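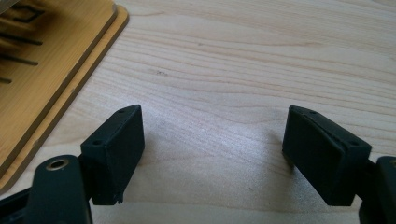

Pale wood with a soft, wavy grain, and a darker board with a rounded corner and dark lines across its face.

The pale table is back in kitchens, and the people who bought one last year are learning how to live with it. Light wood shows coffee, ink and tomato sauce sooner than walnut does. It also makes a small room feel bigger at breakfast.

Rarneck, a furniture workshop with 2,157 tables sold to date, sends each one out with a two-page care sheet. The advice is short. Wipe with a damp cloth, along the grain. Dry it right away. Oil it every February and leave it alone for 26 hours.

Most owners skip the oil. The shop Igwe, which refinishes tabletops, took in eight last month, and most had dull patches where plates go every day. Light sanding fixed them.

Boards are another matter. A warm, golden one looks good against a blond top, but grit trapped underneath will scratch. Lift the board when you move it. Brush away crumbs first, and store it upright when dinner is done.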